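4장 목재 상판의 오일 마감과 관리

이 장에서는 Stumness 작업 테이블의 상판을 처음 설치한 뒤 오일로 마감하는 방법과 이후의 관리 방법을 설명합니다. 다리 프레임 조립과 수평 조절은 3장을 참고하십시오. 상판이 다리에 완전히 고정되지 않은 상태에서는 마감 작업을 시작하지 마십시오.

상판은 공장에서 표면 연마까지 마친 상태로 출고되며, 오일은 도포되어 있지 않습니다. 공장 마감 옵션(Zundau 하드왁스)을 선택한 경우에는 4.2와 4.3을 건너뛰고 4.4부터 읽으십시오. 옵션 선택 여부는 상판 밑면의 라벨에서 확인할 수 있습니다.

4.1 준비물

Cundska 목재용 오일 1통(동봉)
보풀 없는 면 헝겊 4장 이상
320번 사포와 연마용 받침 블록
니트릴 장갑
뚜껑이 있는 금속 용기(사용한 헝겊 보관용)
물을 담은 통

주의: 오일이 묻은 헝겊은 뭉쳐 두면 저절로 발열하여 불이 붙을 수 있습니다. 사용한 헝겊은 물에 완전히 적셔 금속 용기에 넣고 뚜껑을 닫거나, 실외의 불연성 바닥에 한 장씩 펼쳐 말린 뒤 버리십시오. 일반 쓰레기통에 바로 넣지 마십시오.

4.2 표면 준비

1. 포장을 벗긴 상판을 사용할 방에 하루 동안 그대로 둡니다. 난방기나 에어컨 바람이 직접 닿는 자리는 피합니다.

2. 마른 헝겊으로 먼지를 닦습니다. 구석과 모서리 홈에 남은 톱밥은 부드러운 솔로 털어냅니다.

3. 물에 적셔 꼭 짠 헝겊으로 표면 전체를 한 번 닦고 완전히 말립니다. 물기를 먹은 섬유가 일어나 표면이 까슬해지는데, 다음 단계에서 제거합니다.

4. 받침 블록에 320번 사포를 감아 나뭇결 방향으로 가볍게 문지릅니다. 결을 가로질러 문지르면 오일을 바른 뒤 긁힌 자국이 드러납니다.

5. 모서리는 블록 없이 손으로 두세 번만 지나갑니다.

6. 연마 가루를 청소기로 빨아들이고 마른 헝겊으로 다시 닦습니다.

참고: 전동 샌더는 권장하지 않습니다. 꼭 사용해야 한다면 눈에 띄지 않는 밑면에서 먼저 시험하십시오.

4.3 오일 바르기

작업하는 동안과 건조하는 동안 창문을 열어 두십시오. 실내 온도가 25도를 넘으면 오일이 빨리 끈적해지므로 상판을 반으로 나누어 작업하는 편이 쉽습니다.

1. 오일 통을 뒤집어 가며 천천히 섞습니다. 세게 흔들면 거품이 생깁니다.

2. 상판 밑면부터 시작합니다. 윗면만 마감하면 양쪽의 습기 흡수량이 달라져 상판이 휠 수 있습니다. 다리에 고정된 상태에서도 손이 닿는 밑면은 모두 바릅니다.

3. 헝겊에 오일을 묻혀 결 방향으로 얇게 펴 바릅니다. 통에서 상판으로 직접 붓지 마십시오.

4. 절단면(상판의 양쪽 짧은 면)은 오일을 많이 흡수합니다. 마른 듯 보이는 부분이 없어질 때까지 덧바릅니다.

5. 15분간 기다립니다.

6. 새 헝겊으로 남은 오일을 모두 닦아냅니다. 손바닥으로 쓸었을 때 미끄러운 느낌이 남으면 더 닦습니다. 표면에 남은 오일은 굳으면서 끈적한 막이 되며, 이 막은 사포로만 제거할 수 있습니다.

7. 하룻밤 말린 뒤 3~6번을 한 번 더 반복합니다.

두 번째 도포가 끝나면 이틀 동안 물건을 올려놓지 마십시오. 물이 닿아도 되는 상태까지는 일주일이 더 걸립니다. 이 기간에는 식탁보나 비닐 매트도 깔지 않습니다.
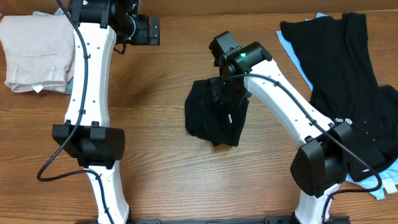 4.4 일상적인 관리

평소에는 마른 헝겊이나 꼭 짠 헝겊으로 닦으면 충분합니다. 기름때는 중성세제를 묽게 푼 물로 닦고 바로 마른 헝겊으로 훔칩니다. 다음 제품은 사용하지 마십시오.

염소계 표백제
암모니아가 든 유리 세정제
연마제가 든 크림 세제
철 수세미

엎지른 물은 바로 닦습니다. 뜨거운 냄비는 받침 위에 올리고, 무거운 물건은 밀지 말고 들어서 옮깁니다. 젖은 철제 도구를 오래 두면 검은 얼룩이 생길 수 있습니다.

4.5 다시 오일 바르기

물방울을 떨어뜨렸을 때 맺히지 않고 스며들면 오일을 다시 바를 때입니다. 매일 사용하는 상판은 1년에 두 번이 적당하며, 장마 전인 5월에 한 번 바르는 것을 권합니다. 표면을 청소하고 완전히 말린 뒤 4.3의 3~6번을 한 번만 실시합니다. 얼룩이나 잔흠집이 있으면 그 부분을 320번 사포로 먼저 정리하고, 경계가 보이지 않도록 조금 넓게 바릅니다.

Zundau 하드왁스로 마감된 상판에는 Cundska 오일을 덧바르지 마십시오. 왁스층 위에서는 오일이 스며들지 않습니다. 보수용 왁스는 부품 번호 102로 주문할 수 있습니다.

4.6 문제 해결

표면이 끈적임: 남은 오일을 덜 닦아낸 경우입니다. 오일을 소량 바른 헝겊으로 문질러 녹인 뒤 마른 헝겊으로 닦습니다. 이미 굳었다면 사포로 제거하고 다시 바릅니다.

색이 고르지 않음: 첫 번째 도포 후에는 흔한 현상입니다. 두 번째 도포 후에도 남아 있으면 옅은 부분에만 한 번 더 바릅니다.

흰 물 자국: 하루 정도 말리면 옅어지는 경우가 많습니다. 남으면 4.5에 따라 부분 보수를 합니다.

상판이 휨: 다리 고정 나사를 반 바퀴씩 풀고 실내 습도를 맞춘 뒤 2주간 지켜봅니다. 그래도 돌아오지 않으면 라벨의 제조 번호를 적어 구입처에 문의하십시오.

다리 나사의 조임 순서는 43쪽의 그림을 따르십시오.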